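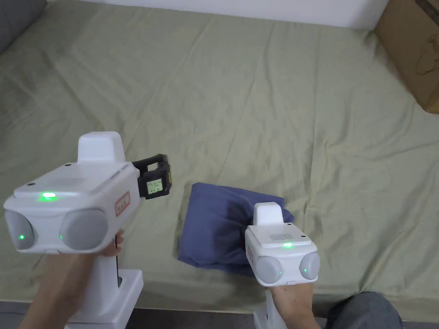 Folded blue cloth between two hand-held grippers.

Recording paired-gripper examples of cloth folding
Posted by Teodor Lazăr

Our group at Pindora is preparing examples from which a learning system is to acquire the folding of garments and bed linen. Each example is recorded by one person with a gripper in each hand. The plan calls for 385 examples, of which 64 are complete. Two matters remain unsettled: whether large sheets belong in the same set as garments, and whether the surroundings should be cleared before recording.
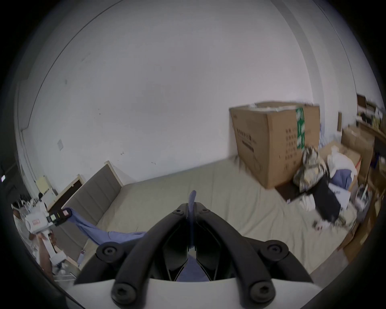 Light blue sheet held at two points by separate grippers.

Keegan Bolger
Sheets should be kept as a separate task. The movements are longer, and the two hands are often far apart. We mixed them at first and had to relabel 40 recordings.

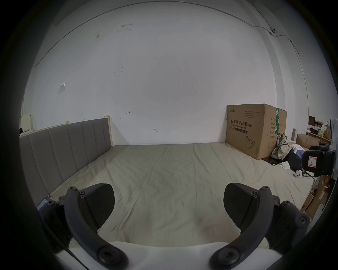 Rigoberto Montoya
I would advise against clearing the room completely. A system trained only on tidy rooms may perform poorly elsewhere. Large fixed items, such as the mask carton against the wall, may remain, provided that the working area of the bed is free. Please begin every recording with both grippers open – ours at Liapis did not always do so, and the start points were difficult to find afterward.
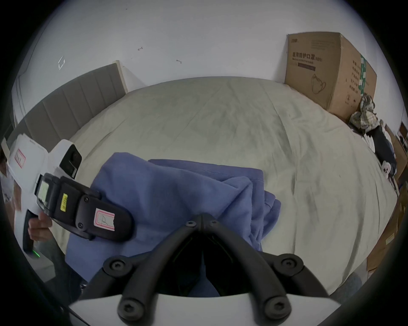

Garment color also deserves attention. Eight garments of one shade will teach the system very little about edges. The periwinkle fleece stands out well against the pale sheet, but cream or white items should be included too, even if they are harder to label.

Dorin Toma
Agree with Keegan. Separate folders.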